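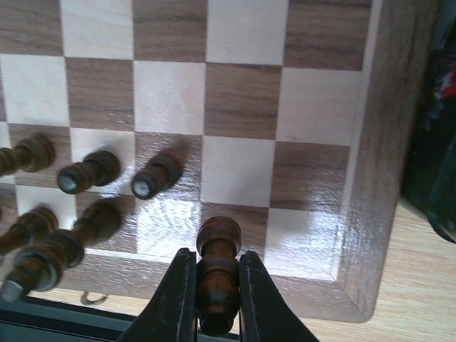
Sunday 27 March 2022

I'd been promising myself a trip to the Clarneck open day for ages, and I finally went (two buses, one of them late, but never mind). Petridis had a table by the window with an arm they call Kareo handling chess pieces on a lovely old-fashioned wooden board, and I'm afraid I stood there for a good 90 minutes while my tea went cold. It's such gentle work to watch!

I got chatting to a couple from Mavport who had come for the welding and, like me, got no further than the chess. 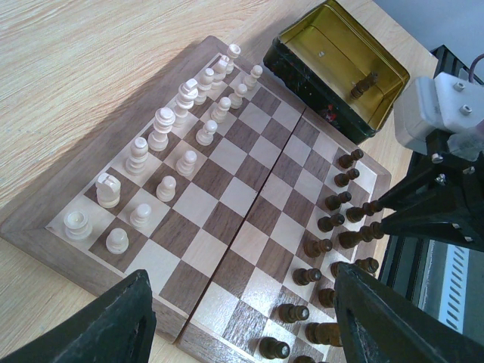 Is it worth taking children? I'd say so, though the hall gets noisy after lunch and the queue for sandwiches is a trial.

They're opening again in July, and entry is 4 pounds on the door.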